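Kitchen News from Parnow Street

The September potluck fed more people than the hall is supposed to hold, and the sign-up sheet is to blame. It had 6 lines on it. People wrote in the margins, then on the back, then on the flyer next to it, which was for a piano. Congratulations to whoever signed up to bring a piano. 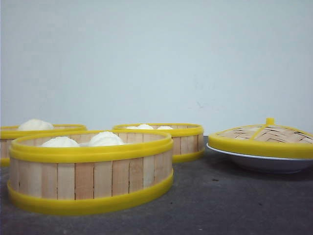 Dues have gone up by two dollars, and I would like to get that out of the way before we talk about food. The extra money goes toward the hall's new stove, a Distimska, bought secondhand from the Belhaj bakery when it moved across the river. It has 2 ovens and strong opinions. One runs hot and the other runs when it feels like it. Until somebody gets the thermostat looked at, the autumn cooking nights will lean on things that don't need an oven, and the first of these is steamed buns. The steamers we're using have yellow rims top and bottom with wooden slats between, so please don't take one home thinking it's yours unless yours looks exactly like that, in which case put your name on it.

The dough is not hard. It is flour, yeast, a little sugar, warm water and patience, and the recipe sheet gives amounts for everything but the last. Use 300 grams of flour for a small batch. Knead it until it stops fighting you, cover it, and go do something else -- the dishes, for instance, which were still in the sink when I locked up.
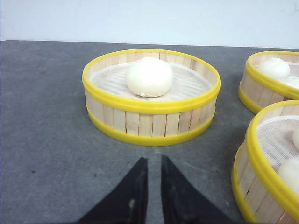 Ismail Kabbaj writes that the recipe sheet is wrong about the resting time and that his dough took twice as long in a cold kitchen. He also says that anyone who lifts the lid to check on their buns deserves what they get. I have passed this along to the people who wrote the sheet, meaning me, and I have decided he has a point about the cold kitchen.

On the subject of lids, I've been a lifter all my life and I don't expect to reform. You tell yourself it's only a peek. Then the steam is gone, your glasses are white, and you're standing there blind, holding a hot lid with no place to put it.
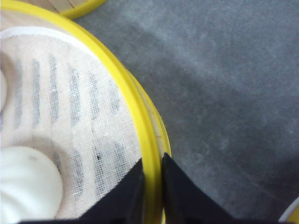
A folded dish towel is the place to put it. We own plenty, in the drawer marked "Batteries." Kazuhiro Nakajima has offered to relabel the drawers before the next session, and I'd ask everyone to let him do it without holding a meeting.

Fillings are up to you. Last year's cabbage and mushroom went first, and last year's blue cheese is, I believe, still with us. Keep it chopped fine and fairly dry, or the bottoms go to mush. 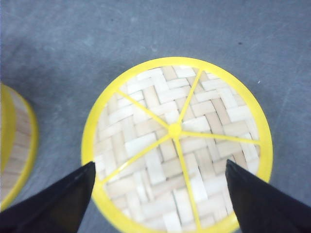 The woven base of a steamer.

Line yours with parchment before the buns go in. Washing-up is shared, and a weave like that holds on to dough until spring.

Cooking night starts at 6. Bring an apron and a container for leftovers. The piano person should call the office.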